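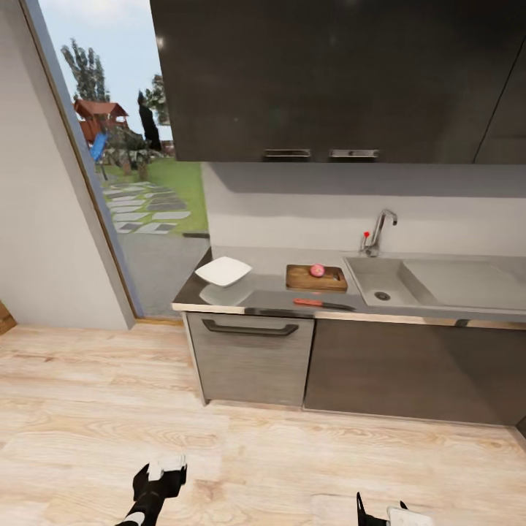 October
By Veerle Coppens

Print this article | E-mail this article

I have spent a good part of my working life listening to people argue about fingers. Two fingers or three, soft pads or hard, parallel jaws or the kind that curl. At Loltham we recently compared a pair of candidates in a simulated kitchen, and I came out of it with a strong opinion about controllers, so you can imagine how the fingers people took it.

The task was dull on purpose. Pick up the apple from the cutting board and put it on the plate. Then pick up the knife by its handle and lay it on the board. Each gripper got 60 tries at each task, with the same arms, the same camera view and the same patient software counter. The first gripper was the Ratska, which has a brochure. The second was one of our own, which has a spreadsheet.

The apple went fine. Apples always go fine. I would like the field to agree on a moratorium on apples, which are round, forgiving and about as adversarial as a golden retriever. Any gripper that can't lift an apple in simulation should be sold as a doorstop, and any paper that leads with one should have to explain itself.

The knife is another matter. It lies flat on a steel counter, close to the front edge, and the handle leaves very little room underneath for a fingertip. Come in too high and you squeeze air. Come in too low and you push your fingers into the counter, at which point the physics engine expresses its displeasure by sending the knife toward the sink at a speed I would not want to meet in person.

On our first pass the Ratska won the knife task by 20 successes. There was talk of a purchase order. Then Abelardo Flores, who writes our controllers and had been suspiciously quiet, asked whether both grippers had been run at the same stiffness. They had not. The Ratska was using the soft settings it shipped with, and ours was using whatever had been left over from a drawer-opening test, in which the general idea was to pull hard. He matched them, we ran everything again, and the gap came down to 4.

So what had we measured the first time? A number in a settings file. I don't think we are unusual in this. Most gripper comparisons I read give a full page to the shape of the fingertips and half a line to how the arm was told to move. It's like reviewing two pianos and mentioning, in a footnote, that one of them was played by a dog.

I'd go further and say that anyone publishing a comparison should be made to swap controllers between the grippers and print both tables. It would cost us a second afternoon. It would also cost some people their conclusions, and I suspect that is why it isn't done more.

My other complaint is about scenery. Our kitchen has a doorway that opens on a lawn, with a playhouse and a blue slide. I'm fond of it. Visitors are fond of it too, and they come away thinking that a robot which does well in such a nice place must be ready for theirs. The lawn has no effect on whether a fingertip gets under a knife handle. Friction does, and the friction on that handsome steel counter was a value I typed in myself, before coffee.

We still haven't ordered the Ratska. We haven't ruled it out either. The real counter at our Zasasdale lab gets its turn next, with real knives, and I have asked for blunt ones.

Comments (3)

Riet Van Loon
We swapped controllers on two grippers at Vanhove last year and the ranking flipped. The report was then described as "preliminary" and is still preliminary.

Nathalie Vandenberghe
Leave the apple alone. Some of us have demos to give.

Rianne Van Rooij
Agree on stiffness, but what about approach height? If both grippers come in at the same height and one has thicker tips, you've handicapped it before it touches anything. Would like to see that table too.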